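Histoire de la céramique domestique
Notes de cours, séance 3 : le motif répété
Septembre 2021

On entre enfin dans ce que je préfère de tout le semestre ! Après deux séances passées sur les pâtes et les fours, on s'occupe de ce qui se voit à table : le décor. Gardez vos notes de juin si vous étiez au stage préparatoire, le vocabulaire de l'atelier va resservir.

Pourquoi répéter ?
Un motif répété commence par un problème de géométrie. Sur une feuille plate, une grille de losanges se prolonge sans difficulté. Sur un bol, la circonférence diminue à mesure qu'on descend vers le pied, et la grille doit s'adapter : on resserre les losanges, on en supprime un rang, ou on laisse une bande nue. Regardez comment le décorateur s'en sort, c'est souvent là que l'on reconnaît une main sûre (et parfois une main pressée, ce qui est tout aussi passionnant).

Trois familles à connaître
Le semis : de petits éléments isolés, disposés à intervalles réguliers sur le fond.
La frise : une bande qui court sous la lèvre ou au-dessus du pied, avec un raccord à dissimuler quelque part. Cherchez-le !
Le treillis : losanges, carreaux ou croisillons reliés entre eux, qui couvrent la paroi comme un filet. Le blanc du fond travaille autant que la couleur.

Peint, tamponné, imprimé
Le pinceau laisse des variations d'épaisseur et des reprises. Le tampon donne des éléments presque identiques, avec un manque de temps en temps. Le décor imprimé est très régulier, mais il peut imiter le flou du pinceau à s'y méprendre ; prudence, donc, avant de conclure à partir d'une photographie.

Le pied mérite aussi qu'on s'y arrête. L'anneau sur lequel repose la pièce est fréquemment laissé sans émail, pour éviter qu'elle ne colle à son support pendant la cuisson. On y lit la couleur de la pâte, et c'est un vrai bonheur quand on commence à savoir comparer. 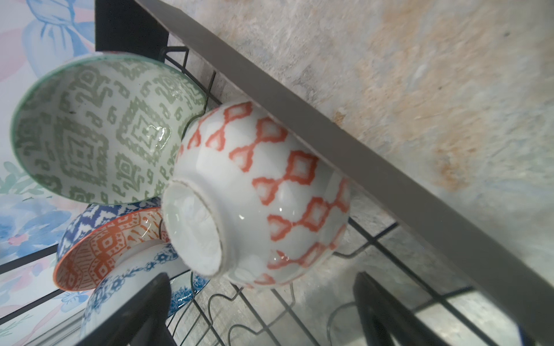 Travail pour la prochaine fois
1. Lire le chapitre 2 du recueil Toment, en particulier les pages sur les raccords de frise.
2. Choisir chez vous un bol ou une assiette à motif répété et dessiner le module de base, seul, puis son enchaînement.
3. Rédiger un commentaire de 200 mots : famille du motif, adaptation à la forme, technique supposée et indices retenus.

Apportez vos dessins même s'ils sont ratés, on apprend énormément d'un losange qui ne ferme pas.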